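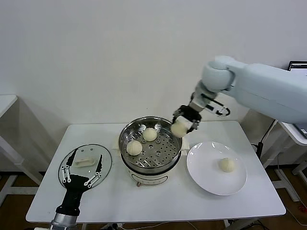
Grasura opens bookings for steamed bun workshops at Skenbridge teaching kitchen

Skenbridge, December. Grasura, the adult cookery school, has opened bookings for a new course in steamed buns at its teaching kitchen in Skenbridge. The course is intended for people who cook at home in small kitchens and who have little or no experience of working with yeast dough. It will run over 7 evening sessions, with 63 places available in the first term.

The course has been written by Gertraud Mösli, head of teaching at Grasura, with Custódio Barros, who joined the school as a tutor last spring. It covers mixing and kneading, resting the dough, preparing fillings, pleating, steaming and serving. Plain buns are taught first. Fillings are introduced in the third session, when those attending will make one with pork and spring onion and one with cabbage and mushroom.

All steaming is taught on a small electric steamer with a perforated steel basket and a glass lid. Grasura chose equipment of this size so that the methods taught in class can be repeated at home without a large hob or a stack of bamboo baskets.

"Many of the people who write to us have been put off by recipes meant for a restaurant kitchen," said Gertraud Mösli. "A basket that holds three or four buns is enough for supper, and it is a sensible size to learn on. We ask people to look closely at a few buns before they attempt a larger batch."

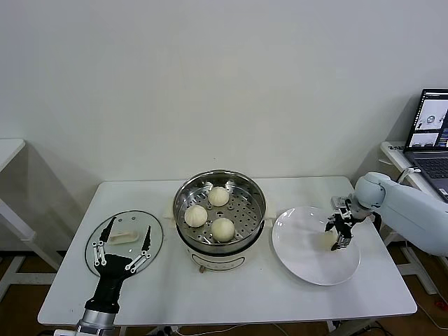 Particular attention is given to spacing. Buns swell as they cook, and those set too close together will join at the sides and tear when they are separated. Those attending will practise placing each bun with clear room on every side and leaving part of the perforated floor uncovered so that steam can rise freely.

The fourth session is devoted to the lid and to the minutes after the heat is turned off. Tutors will show how to lift the lid away from the face, how to keep drops of water from falling on the dough, and where to set the lid down so that the working side of the table remains clear. Buns are then moved one at a time to a wide plate, where they are kept apart until served.

"The pleats receive most of the attention, and we do spend a full evening on them," said Custódio Barros. "A good many buns are spoiled later on, when they are taken out in a hurry. I would like everyone to leave the course able to lift a bun without marking it."

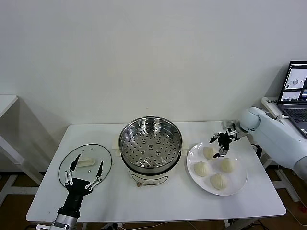

The final session takes the form of a shared supper. Each person will steam and plate a small batch, and the buns will be eaten with pickled vegetables and clear soup prepared by the tutors. Written recipes, including quantities for a single basket, will be handed out at the end of the evening.

Sessions begin at 6.30 pm and last for two and a half hours. The fee for the full course is £100, which covers flour, fillings and the use of all equipment. Aprons are provided. The dough contains wheat, and some fillings contain soya and sesame. Anyone with a food allergy is asked to inform the school when booking.

Heidrun Auer, director of Grasura, said: "Our autumn classes in bread and noodles were fully booked, and steamed buns were the subject most often requested for the coming year. We are pleased to be able to offer the course at Skenbridge."

Places may be reserved through the Grasura bookings office or in person at the Skenbridge kitchen.

Press enquiries: Andri Berchtold, Grasura press office

ENDS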